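**Subject:** Re: [robot-club] Cloth folding as the team project?
**Date:** 5 Sep 2020

Morenike Danladi wrote:

> We logged 31 sessions with the hand-held grippers. I think we should drop the block stacking and enter cloth folding under the Prustard name. If we get to 400 demos by January, Dratido should have plenty to train on. Any objections?

One objection, maybe two.

I don't doubt the hours people are putting in. What I doubt is that 400 demos of anything will help if every one starts a different way. Half the clips I watched begin with the cloth already bunched up in the fingers, like this one:
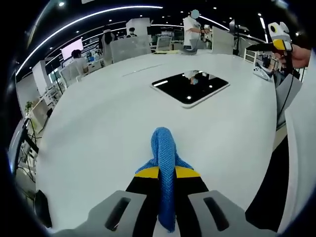 *Photo: Morenike Danladi, gripper camera*

Pinched like that, the blue cloth has no corner I can find, and a fold needs a corner. Stacking blocks is dull – fine – but we could at least score it without arguing.

The white table worries me too. The black glass panel throws back the ceiling light and whoever is standing there, and I don't see how Dratido is supposed to ignore that. Can we try a plain mat?

My suggestion: record 20 clips with the cloth laid flat, same corner first, and train on those alone. If it does any better than the last run I'll drop this and help get to 100. If it doesn't, I'd want to hear why more of the same would.

Also, who has the login for Garba? Mine stopped working.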